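4. Puesta en marcha del frigorífico Sundar 300

Ya tiene el aparato en su sitio y sabemos que las ganas de llenarlo son muchas, pero le pedimos un poquito de paciencia. Si ha viajado tumbado, déjelo reposar de pie toda la noche antes de enchufarlo —el compresor se lo agradecerá durante años.

1. Retire las cintas azules de los estantes y guarde la bolsita con las bisagras de repuesto (referencia 1113).
2. Lave el interior con agua tibia y una cucharadita de bicarbonato, y séquelo con un paño suave.
3. Gire las patas delanteras hasta que el aparato quede ligeramente inclinado hacia atrás.
4. Enchúfelo y ponga el mando en la posición 4. Espere nueve horas antes de meter alimentos.

Nota: durante el primer día oirá chasquidos y algún borboteo. Son normales, y verá que enseguida se acostumbra a ellos.

4.1 Espacio para la puerta

Deje 800 mm libres delante del aparato, de modo que la puerta pueda abrirse del todo y los cajones salgan sin rozar.

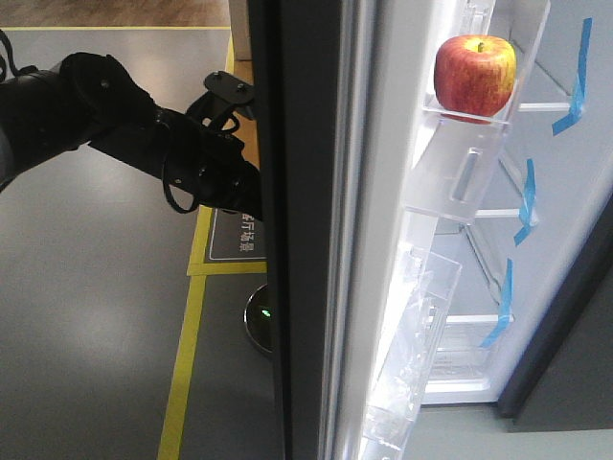
Sillow, enero

Desde que publicamos la edición anterior nos han escrito bastantes clientes preguntando por el cambio de sentido de la puerta, así que hemos ampliado un poco las instrucciones. Conviene hacerlo entre dos personas y con toda la calma del mundo.

1. Desenchufe el aparato y vacíe los estantes de la puerta.
2. Quite la tapa superior y afloje los tornillos de la bisagra mientras la otra persona sujeta la puerta.
3. Levante la puerta y apóyela sobre una manta.
4. Monte las bisagras de repuesto en el lado contrario y vuelva a colocar la puerta.

Precaución: no incline el aparato más de lo imprescindible ni tire nunca del cable.

Si la junta no cierra bien después del cambio, caliéntela un momento con el secador a potencia baja y presiónela con los dedos. ¡Suele bastar con eso! Si sigue abierta por alguna esquina, pida una junta nueva al servicio técnico Lemieux, que atiende también los modelos Stakley.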